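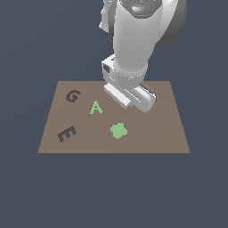
Sim view, tabletop task. Pieces on the panel: G, A, E, flower.

Thursday, May 23, 2024

Went through the Lonum logging rules against our own tabletop task and fixed the places where we were loose. Notes so the Zonder side can use the same wording.

Rule 1, object names. One name per shape, taken from the asset list, no synonyms. The green lobed piece had been entered as "flower" and as "clover" in different logs. It is "flower" from now on. Letters are capital letters without quotes.

Rule 2, color in instructions. Use a color only if it separates two pieces on the table. G and E are both dark brown in the view at the top, so "the brown letter" is not a valid instruction there. Same problem with "the green piece" – A and flower are both pale green. Shape first, color second.

Rule 3, start clearance. Gripper starts above the panel and clear of every piece. Pose is read from the joint log. Do not judge clearance from a render; a fingertip a few millimeters up looks the same as one touching.
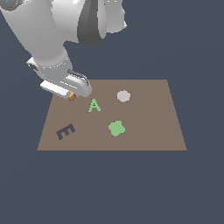
Fingertip over the far-left corner of the panel. Disc, A, flower, E all flat and clear of the hand.

Rule 4, piece list per view. Written fresh each time from what is on the panel, never copied forward. The view with the disc shows no G, and a copied list would have been wrong on both. Check the list before the episode gets its label.

Rule 5, orientation. E lies at an angle in both views. Log the angle in degrees from the asset file's zero, positive counterclockwise. "Tilted" is not an entry.

Rerun of the old logs with the new checker: 62 episodes in, 4 rejected. Three on names, one on a missing angle. Timeout stays at 60 seconds, to match the Lamodero spec.

Open: the spec does not say whether a piece pushed by the wrist counts as contact. Our checker only looks at the fingers. Logging it as contact until the December revision. Also need to rename the flower asset in the repo, old name still in 5 config files.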